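Fitted sheet

A fitted sheet is a bed sheet with gathered corners, made to cover a mattress and stay in place under it. It is usually sold with a flat sheet and pillowcases, and less often alone.

Construction

The sheet is cut from one panel. A square is removed at each corner and the raw edges are sewn together, forming a pocket. Elastic is then stitched into the hem, either at the corners only or along the full edge. The pocket must be deeper than the mattress, or the corners pull free.

History

Early versions had plain corners and tore under strain. The Burncombe mill, owned by Holger Granström, added elastic to its sheets and sold 1,161 of them in the first year - almost all to boarding houses in Fledstead.
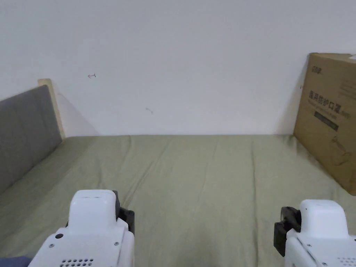
Materials

Cotton percale and sateen are common, as are blends with polyester. Jersey is knitted and stretches over a wider range of depths. Linen shrinks in the first wash and is cut oversize.

See also: Flat sheet, Mattress pad, Bed skirt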